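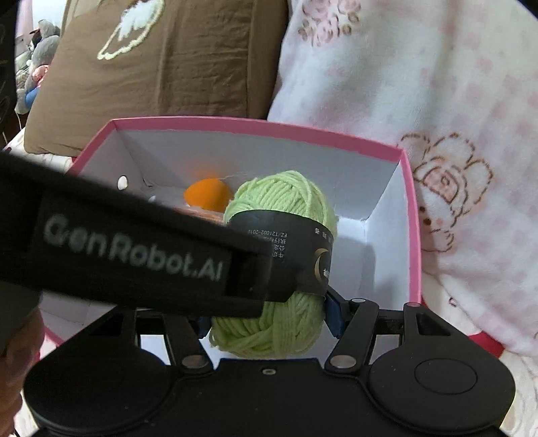 **Postenby Craft Library, Urnton**
Materials Reviewer, Lending and Workshop Services

## Review: Vovura soft yarn, boxed assortment

Reviewed 19/02/2022

The Library assesses all yarn before it is added to the beginner workshop shelf. The assortment considered in this review was purchased at the ordinary retail price and was used over 2 workshop sessions.

**Presentation.** The yarn is stored in an open pink cardboard box with a white interior. The box is suitable for shelf use, although it has no lid and must be covered if it is to be kept for long periods. The light green ball carries a black paper band with small white Chinese characters, a round gold logo and the standard code FZ/T21002-2010. Borrowers who do not read Chinese will need a translated card, and the Library has prepared one covering washing and needle size.

**Color.** The light green, orange and copper-brown combine well. The orange and the copper-brown are close enough to be used together in a striped scarf; the green is better kept for borders.

**Handling.** The strands are thick and soft, and beginners were able to see their stitches without difficulty. The yarn splits when worked with a sharp-pointed hook. A blunt hook is advised. Loose ends should be tucked in before a ball is returned to the box, as they catch readily on neighboring balls.

**Wear.** A sample square was washed 30 times by hand. Light pilling was recorded at the edges. The square kept its shape.

**Recommendation.** Approved for beginner workshops and for home loan. Not approved for the toy-making course, where a firmer yarn is required. The assortment will be reviewed again in November.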